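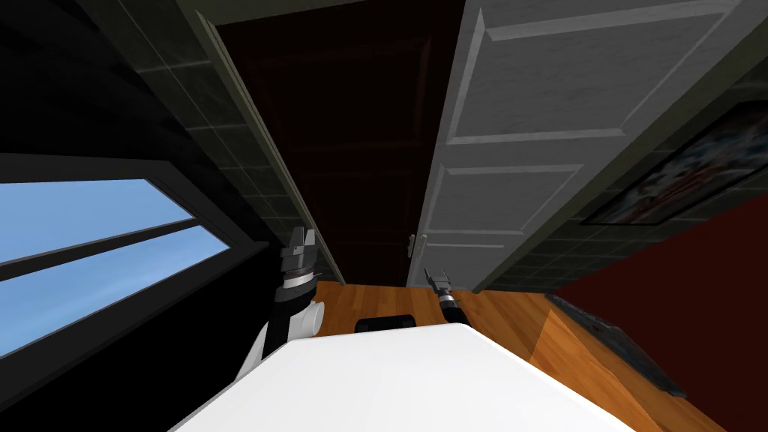 Sólveig Steinarsdóttir says I should stop feeding the policy more doors and find out what it does with the ones it has. She said it over the phone before I'd finished my coffee, and she was right, which made for a very good day.

March 18, 2026

So the day went to camera dropout. The idea is simple enough that I put off trying it for months. During training we blank one of the camera views at random, for a short stretch, and make the policy carry on with whatever is left. It still gets the joint readings. It just can't lean on one favorite view the whole way through, and I've suspected since November that it leans very hard on the overhead one.

The training set is the same as last week: 803 simulated episodes, all two-arm door opening, all rendered in Endach. Rooms vary, and so do the colors, the wall finishes and the handles. I like the kitchen-ish ones with a white door next to a dark one, because the dark door swallows its own molding and the policy has to get its edges from somewhere else. If you look only at the white one you'd think the problem was solved years ago.

Baseline first. I reran the old Boncombe checkpoint on the held-out rooms to make sure I wasn't comparing against a number I'd remembered wrong. It failed on 28 percent of the trials, same as in my notes. Good. Then the dropout version, same rooms, same starting poses, same everything I could think to keep the same.

15 percent!

I got up and walked to the end of the hall and back. Then I checked that I hadn't loaded an easier room list (I hadn't), and that the seed was what I thought it was (it was), and ran the whole thing again with a second seed. It came out within a hair of the first. I know two seeds isn't a paper. Still, I've been stuck near that old number for so long that I'd started to think of it as a property of doors.

What I love is where the gain comes from. I sorted the failures by type after lunch, and the ones that shrank most are the near misses at the handle, where the fingers close a little beside the bar and then the arm pulls back holding air. Those used to happen late in the reach, just when the arm itself gets in the way of the overhead camera.
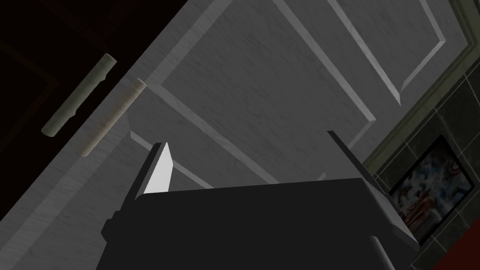 With dropout the policy seems to hand over to the wrist view earlier and trust it for longer. I say "seems" because all I have so far is a few attribution plots, and I can talk myself into anything with an attribution plot. A cleaner test would be to blank the wrist view only, at fixed distances from the handle, and see when success falls off. If I'm right, the new policy should suffer more from that than the old one does. I wrote that prediction down before setting anything up, so I can't fudge it later.

What didn't improve: picking the wrong door of a pair. Same share of failures as before, maybe a touch worse. Magbanua's handle-labeling tool might help there, but I'd want to train without it first.

Sent the table to Sólveig at five. She wrote back one word, "Seeds," so I've queued more for overnight. The Mostville people want slides by the end of the month and I'd been dreading it. Now I keep opening the file to add things.

Tomorrow: wrist blanking script, free up disk space, answer the email about the cluster hours.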